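Home | Table coverings | Cups and plates | Tapes | Trade orders | Contact

Flovura paper table covering and cup set

Reading time: 3 minutes

Print this page | E-mail this page

Flovura table covering is plain brown paper on a roll, 700 mm wide, sold with a pack of paper cups and a roll of blue painter's tape. It is meant for tables that have to be covered, marked out and cleared again the same day: craft tables, sorting tables, tasting tables and the like. The paper goes straight on to the tabletop. On a wide table, lay two lengths side by side and run a strip of tape down the join.

The tape can also be used to divide the covered table into squares. Large squares are easier to work with than small ones, and they leave room for a cup to be put down on its side without rolling into the next one. Lines put down by eye will wander a little. If you need them straight, mark both ends with a pencil first and pull the tape tight between the marks. 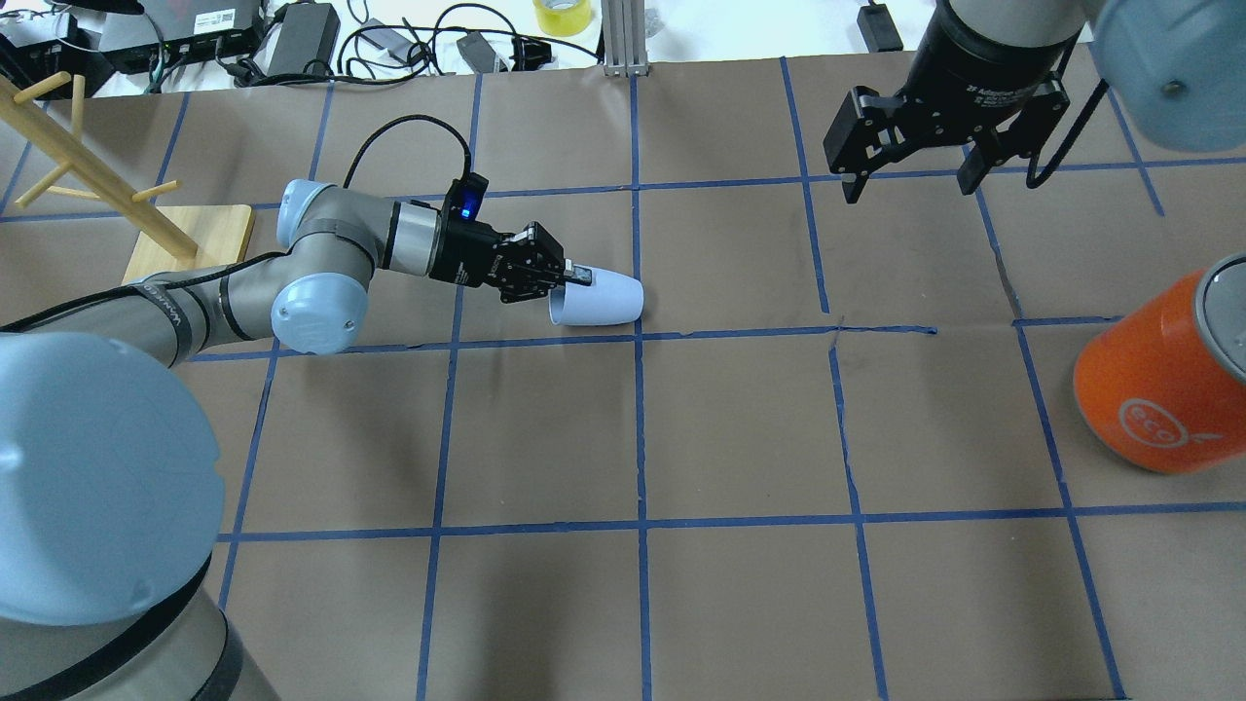

What is in the set

- One roll of brown table paper, 700 mm wide
- One roll of blue painter's tape
- 40 white paper cups, without lids
- A folded instruction sheet

The cups are plain, with no handle and no print, so they can be written on with a soft pencil or a felt pen. They are a single layer of paper and we don't recommend them for drinks straight from the kettle. For hot drinks see the Sasaki double-wall cups, sold separately in packs of 29.

Laying the tape

Start with the long lines and add the cross lines afterwards. Press each strip down from the middle outwards. If it wrinkles, lift it back slowly as far as the wrinkle and lay it again – the paper will tear if you pull quickly. Short pieces can be overlapped where a strip runs out, though the overlap will show. Cut the ends with scissors if you want them square.

Where two lines cross, one goes over the other. There is no need to cut them at the crossing. A cup placed on a crossing is easy to put back in the same spot, and many customers use the crossings for this and leave the squares free for other things.
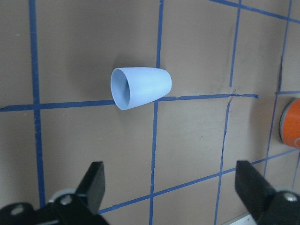 For longer jobs, check the edges of the tape at the end of each day. Rough edges catch on sleeves and are the first part to come up. Rub them down with a thumbnail or lay a fresh strip on top.

Clearing away

Take the paper up with the tape still on it and fold it inwards. Most councils will not take taped paper with clean paper, so check before you put it in the recycling. The tape should come off a bare tabletop cleanly, but try a short piece first on varnish or old paint.

Ordering

Order code 37. Sets are sent from our Rirnisgate warehouse. Spare tape and paper can be bought singly under the Plirivero name and fit the same cutter. For trade quantities write to Nikola Bošković through the contact page, giving the order code and a delivery postcode.

Page last updated 4 September 2024

Print this page | E-mail this page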